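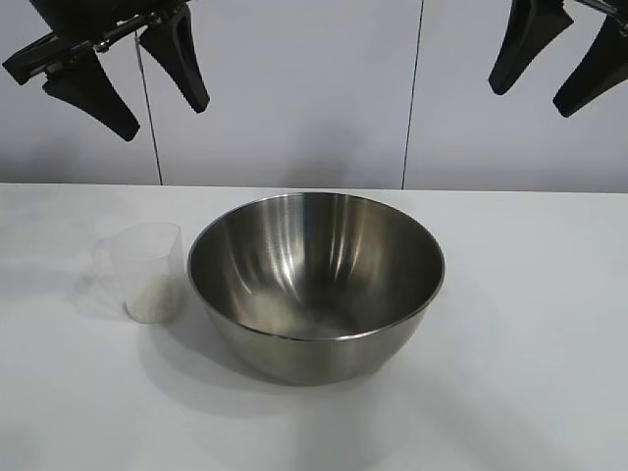
Skotumen grippers above a steel mixing bowl and a measuring cup.

News > Product Safety

3 min read

**Plernier Asks Skotumen Owners to Stop Bowl Lifts Until Grippers Are Updated**

IRKELORA, 25 November 2023. Plernier is asking all owners of its Skotumen two-arm kitchen robot to stop using it to lift or pour from metal bowls until a software update has been installed. A fault in the gripper controller can cause the fingers to open while the robot is holding a bowl by the rim.

The company has confirmed 2 cases in which a bowl was dropped. Both took place in commercial kitchens in September. In one, a worker's foot was bruised. No one was hurt in the other, but the contents of the bowl spilled across a walkway.

The notice covers 3224 robots sold directly by Plernier and through its distributor, Hassanpour. All of them run controller version 2000. Owners can find the version on the start screen, under the serial number.

**What went wrong**

The fault follows a short drop in supply voltage, such as when a large mixer or a cooler on the same circuit starts up. The arm's own controller rides through the drop and keeps moving. The gripper controller restarts, and on restart it moves the fingers to their open position before it checks whether they are holding anything.

"The restart routine was written for an empty gripper," said Mahsa Shokri, head of product safety at Plernier. "We tested power loss with the whole robot switched off. We did not test a dip that reached the gripper and left the arm running. We should have."

Rim grips are the main concern. A bowl held this way has nothing under it, and it falls as soon as the fingers part.

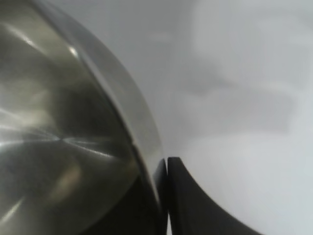
Gripper fingers at the rim of a stainless steel bowl.

With the update, the fingers hold their last position after a restart. The arm stops, and an alarm sounds until an operator clears it at the panel. Plernier has repeated the voltage drop up to 2000 times on test robots running the new software, with no finger movement.

**What owners should do**

Stop all programs that lift, carry or pour from a metal bowl. Programs that only handle measuring cups and other light plastic items may continue, provided people stay outside the marked floor area while the arms are moving.

Do not reach under a raised gripper, even when the robot has paused. If a bowl is being held when a fault light comes on, press the red stop button and call the service line before touching it.

The update is free and takes less than an hour. Robots with a network connection will show a prompt. For all others, a Plernier or Hassanpour technician will visit. Customers whose robot has dropped an item should leave the log files in place and report it, including cases where nothing was damaged.

"We know kitchens have built their prep work on these programs, and stopping them is a real cost," said Amirhossein Safavi, general manager of Plernier. "We are booking the busiest sites first, and service credit will be given for the days lost."

Sites that cannot be updated before the end of the year may ask for a clamp-on bowl support at no charge.

Related items

Skotumen floor marking guide, revised edition
Hassanpour opens second service depot in Irkelora
How to save and send your robot's log files
Changes to Plernier holiday service hours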